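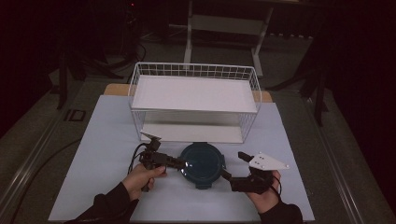 Regula Rüegg wrote back to my last thread that wire baskets are a waste of shelf space and I should stack everything in plain bins with lids. I have tried bins. Let me go through why I'm staying with wire for the pantry, and where she has a point.

---

The cupboard in question is the tall one next to the fridge. Five shelves, too deep, and the two at eye level are the ones that go bad first. Lunch containers, lids without containers, bags of rice with a clip on them.

---

Bins: I had four of the Trulwood ones. They held plenty. I also found a bag of lentils in the back one that I'd replaced twice. With a solid bin I have to pull it out to know what's in it, and I don't pull it out.

---

The white wire basket with the two white panels is the one I'm keeping for now. One panel sits at the top level and one along the bottom, so small jars don't tip in the gaps of the grid. Without a panel, anything with a narrow base leans.

---

Where Regula is right: wire is bad for anything that sheds. Flour, powdered sugar, onions. Onion skins go straight through the sides and end up on the shelf below. Those stay in a closed bin.

---

She also said wire leaves marks on painted shelves. Yes, some. I put a strip of shelf liner under the front edge and left the back bare. No new marks since June.

---

Now the containers. The round teal one with the glossy lid is my test piece for every basket, as it's the shape I have most trouble with. Round things waste corners. If a basket works for a round container and I can still fit something useful next to it, it can stay.

---

I set baskets up on a table first, before anything goes in the cupboard. Sheet over the wood, basket at the back, containers in front. Moving things around at table height is a lot easier on the knees than doing it on the second shelf from the bottom.

---

Then I write the layout down. I used Skedatix for this for a while, the shelf planner where you type in widths and it draws you boxes. It wants everything in millimeters and it doesn't know what a round lid is. Back to paper.

---

Width is the number that matters. My shelves have 1,070 mm of clear space between the sides. A basket that's 345 mm wide goes in three times with a bit left over for your fingers. A basket at 360 does not, and you find that out after you've thrown away the box.

---

Depth matters less than people think. I leave the back of the shelf empty on purpose. If I use it, I lose things in it.

---

Someone asked in the replies which brand the liner is. It's Morsy, the ribbed kind, sold by the roll. The smooth kind slides.

---

Current plan for the pantry, top to bottom:

- top shelf: big pots, stuff for guests
- second: baking, in closed bins
- third: wire basket, jars and tins
- fourth: wire basket, lunch containers with lids on
- bottom: potatoes, onions, the heavy pan

---

"Lids on" is a rule now. I used to nest the containers and keep the lids in a separate pile. It saves space and then you spend every morning matching lids. I gave away the ones that had no partner and store the rest closed. Takes up more of the shelf. Fine.

---

Question from Gundine: do you use the basket standing up or turned over? Both. Upright for loose things. Turned over, it works as a step, with plates or tins on top and flat things underneath. Try it both ways on the table before you load it.

---

One thing to check if you turn one over: press down on each corner. If it rocks on the table it will rock on the shelf, and a stack of plates will let you hear about it all day. You can usually bend a thin frame back a little by hand.

---

Cleaning: warm water, dish soap, an old toothbrush where the wires cross. Take the panels out first and wash them flat in the sink. Dry the wires with a towel and don't leave them to drip. My oldest basket has rust at two of the joints from exactly that.

---

Regula has replied again and says she will try one wire basket for tins if I admit that bins are better for baking supplies. I said so six posts up, or thereabouts. Admitted again here.

---

Next is the cupboard under the sink. There's a pipe through the middle of it, so none of the numbers above are any use. If you've got one like that and found a basket that goes around the pipe, post the width.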